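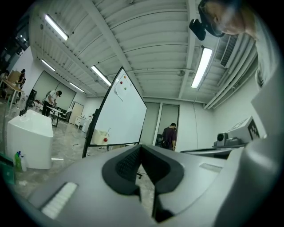 Alvar Kristiansen wrote in after the last session to ask why a handout on shared workrooms spends so long on whiteboards and so little on desks. Desks mostly stay where they are put, he said, and people complain when they don't, but a board on wheels ends up wherever the last person needed it. He thought the order should be changed. It has been left as it was, with his point added to Part 2.

Part 2. Boards, tables and floor space

A mobile whiteboard does two jobs. It is a writing surface, and it also divides a room. In a large open room with several people working at separate tables, an angled board gives one group something to face and gives the others a little cover. It also blocks sight lines to the door, so check it from the doorway before you settle on a spot.

Paper notices go on the upper part of the board, held with magnets. Round colored magnets such as orange, red and green are easy to find again. Use enough of them that the sheet lies flat. Leave the lower part clear for writing.

Bins and loose items tend to collect on the floor behind a board. A plastic bin there is fine if people can still get past it. A ball on the floor should go inside the bin before the end of the day.

Tables along a wall suit standing work. Tables farther out suit work that people lean over from more than one side. For the plan exercise, allow 900 mm of clear floor behind anyone standing at a table. In the Carnden layout one aisle was only 565 mm wide, and people turned sideways to use it. Mark that aisle on your copy.

Lighting. Long ceiling tubes should be noted on the plan before the board is placed. A glossy board under a tube can be hard to read from one side. Turn it a few degrees and look again. Note the air conditioning vents too, as loose paper under one will lift.

Storage. Low cabinets belong on the back wall with room for the door to open fully. Draw the door swing. The Belkadi plan left it out and lost marks.

For next time

Read the Skivlow case, pages 2 to 9. Draw one room you use every week, with boards, tables, bins and doors, and show where people stand. Bring it Sunday. The Sekotov group should bring both versions of their plan.

Last updated: April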